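Daltutix: Stock Tracking for Oral Rehydration Supplies in a Simulated Cholera Response

Student project report, Global Health Logistics
Jovita Chávez, Wenceslao Valdovinos, Tarık Sarıgül
Supervisor: Elvia Orozco

1. Background

Supply shortages in the first weeks of a cholera outbreak are often local. One treatment point runs out of oral rehydration salts while another, a short drive away, holds more than it can use. The district office usually learns of the shortage from a phone call, after the stock is gone. Our project looked at whether a daily text message report from each treatment point would let a district store move stock earlier.

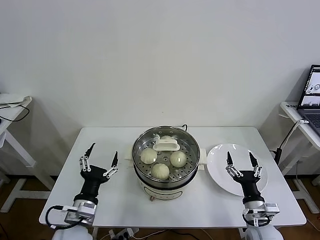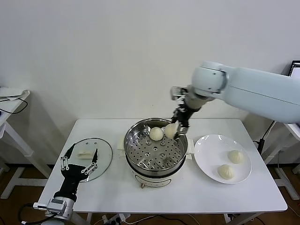

Two steamed buns on the perforated tray, one of them held in the gripper.

The work was done as a tabletop simulation. No patient data were used. The setting is a made-up district, Tomoana, with one central store and several treatment points of different sizes. The reporting tool, Daltutix, was written by Tarık Sarıgül for this course.

2. Question

Does daily reporting reduce the number of stockout days at treatment points, compared with weekly reporting, when the total supply in the district stays the same?

3. Method

3.1 Simulation design

Each run covered 40 simulated days. Case arrivals at each treatment point followed a curve with one peak, and the timing of the peak varied between points. Supply use per case was fixed by severity group. The central store received shipments on a set schedule that did not change between arms.

We compared two arms. In the weekly arm, the store manager saw stock levels once every seven days and planned deliveries from that report. In the daily arm, the manager saw them every morning. One vehicle was available in both arms, and it could visit no more than two treatment points per day.

The store manager was played by a student who had not seen the case curves. Anayeli Bautista ran the sessions and kept the log. Deliveries were entered on a paper form first and then copied into Daltutix, so that the two records could be checked against each other.

3.2 Missing reports

Real reporting is incomplete. We removed reports at random before they reached the store manager, with the same share removed in both arms. A missing report was shown as a blank. The manager could choose to call the treatment point, but each call used up part of the time allowed for that day's planning.

3.3 Outcome measures

The main measure was stockout days, defined as any day on which a treatment point began with no rehydration salts on the shelf. Secondary measures were vehicle trips, emergency trips, and the number of entries that differed between the paper form and the tool.

4. Results

Across all runs, the weekly arm had 73 stockout days and the daily arm had 64. The difference was smaller than we had expected. Most of it came from the larger treatment points, where use rose quickly near the peak and a weekly figure was out of date within a day or two. At the small points, the two arms were almost the same.

The daily arm used more vehicle trips. In several runs the vehicle was already at its limit during the peak, and the manager could see a shortage coming but had no way to respond to it. These stockouts were counted in the same way as the others, although they have a different cause.

Paper and tool entries matched in nearly all cases. The mismatches we found were in the unit field, where boxes had been entered as sachets. Daltutix now asks for the unit before the quantity.

5. Discussion

The result suggests that transport was the tighter limit once information improved. A second vehicle might have changed the comparison more than any change in reporting. We did not test this, and it would be the first thing to add in a later version.

Managers in the daily arm also tended to react to single high readings. One sent stock to a point whose use dropped back the next day, and the stock then had to be collected. A simple rule, such as acting only on two high readings in a row, may reduce this, at the cost of a slower response when the rise is real.

6. Limits

The number of runs was small and no statistical test was applied. The same few students played the manager more than once, so some learning between runs is likely. Road conditions, staff absence, and theft were left out of the model. Cost was not measured.

7. Division of work

Chávez wrote the case curves and sections 1 to 3. Valdovinos handled the analysis and the results tables. Sarıgül built and maintained the tool. The log sheets and the unit code list are kept in the course folder under Tomoana, together with the February version of the session guide.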